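Snack table layout for a small room – trays or baskets?
Forum: Break Rooms & Catering > Setup and Storage

droka_90
Posted Sunday, May 12, 2019

I look after the snack table at our Finelthorpe office. Usable top is 90 cm deep. Current stock is bottled soda, bagged crisps, wrapped packs and foil containers for hot food on Fridays. Everything ends up in one pile by mid-afternoon. I want a fixed position for each type and one clear spot where people can load a tray. Budget is small. What layout holds up over a week?

musetier
Reply 1

Tall items at the back, flat items in front, nothing stackable within 6 inches of the front edge. Use a stepped rack for bottles. If they stand in a single block on the table, people pull from the middle and knock the rest.

Keep foil containers nested and in something round. They slide in a rectangular tray once the stack gets low.

lis_k
Reply 2

Disagree on the round basket. Wicker collects crumbs and you can't wipe it. I use a plastic bin for the foil containers, same footprint, rinsed on Mondays.

Agree on the stepped rack. Get a clear one so you can see the back row without leaning over.

musetier
Reply 3

Foil containers are empty when they're in the basket. Where do the crumbs come from?

lis_k
Reply 4

From the crisps next to it. Bags get opened over the table. We had this for all of February.

Ngân Trình
Reply 5

I've run both. Wicker is fine if the open food stays away from it. My order of work when I set a table:

1. Bottles first. They are the heaviest and set the center line. Two rows, caps up, labels forward.

2. Bagged snacks on a wire rack in a back corner. Lay the bags flat on the shelves. Standing them up wastes height and they slump.

3. Packaged food in one white tray at the back left, sorted by type so each kind has its own side. Foil containers go in the basket just to the right of it.

4. Leave an empty tray in the middle. That is the loading spot, and it should be a different color from the stock tray or people will start storing things in it.

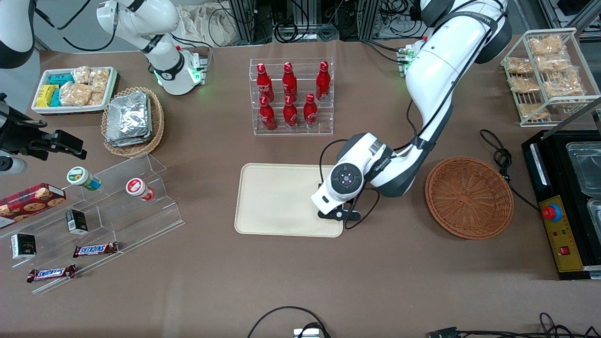
5. Restock from the back at the end of the day – never during lunch. Top up the bottle rack only when the front row is gone.

droka_90
Reply 6

Thanks. Does the middle tray need to be that big? Mine would take up most of the front.

Ngân Trình
Reply 7

It needs to hold one person's order. If yours is too wide, turn it so the short side faces out.

lis_k
Reply 8

I'd still swap the basket. The rest I can live with.

droka_90
Reply 9

Going with the numbered list and a plastic bin. Wire rack is ordered, 415 mm wide, should clear the wall socket.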